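Picking off a moving belt: how do you measure whether the wrist camera helps?

Posted 30th March by Ifeoma Okeke
Print this page | E-mail this page

I'm trying to repeat the belt handoff test from the Vasden write-up and I'm stuck on the method more than the robot. They let the arm watch the belt through its wrist camera and correct itself all the way to the grasp. Their baseline gets one look and then moves blind. They report a big gap between the two and I'm getting almost nothing.

My setup is a small tabletop conveyor, one arm with a two-finger gripper, and a policy trained on 82 demonstrations. I run the "one look" version first, then the "keep looking" version, same objects each time. Both do fine on slow parts. On fast ones both miss, and they miss in the same direction, a little behind the part.

Is my comparison wrong, or is the result just smaller than they say? I've read the paper so often I can't see it fresh any more. Any help gratefully received!

2 answers

Obinna Ibrahim

More demos. 82 is tiny. Also check your belt tension.

Adesuwa Isah

Oh, I love this question, I spent most of October on the same thing! I don't think you need more demos yet. Both versions missing behind the part sounds like delay to me. If the picture your policy acts on is old by the time the arm moves, then looking more often only gives you more old pictures, and the two methods come out looking alike. That fits what you describe really well, though I can't be sure from here.

The other thing is the order. You run all of one version and then all of the other, so anything that drifts (belt speed, lighting, somebody nudging the base) lands on one side of the comparison. Shuffle them. I do blocks of 6 trials with the order drawn beforehand, and I don't let myself look at the totals until the last block is in. Hard to stick to, but I trust my numbers so much more now.

Then the start positions. The paper says "varied placement" and leaves it there, which drove me up the wall. We ended up putting blue tape on the table in a grid, so the conveyor and the arm's starting pose could both be written down by cell. It lets you sort the misses by place afterward, and that was the fun part for me. Nearly all of ours were bunched near the end of the belt, where it curves down over the roller. The average over the whole table had been hiding that completely.

What the arm gets to work with, fingers open near the end of the belt:
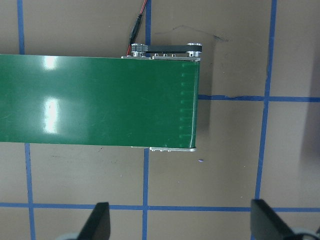
What I'd try, in order

1. Measure the delay. Put a light in view, switch it on, and compare that time with the time the policy gets the picture. Ours was far worse than I'd guessed.

2. Feed the policy the last 5 pictures instead of one, so it has some way of telling how fast the part is going. Give the baseline the same 5 before it moves, or the comparison isn't fair.

3. Look out for glare. A shiny belt under an overhead light gives you bright white spots, and a pale part passing through one can just vanish for a moment. Try a run with the light moved before you blame the training.

4. Rerun with shuffled blocks and report slow and fast separately.

If there's still no gap after that, please write it up anyway. I'd be thrilled to read it, and Deirdre Ní Chonaill over on the Skurnico list has been collecting repeats of this test, including the ones that came out flat.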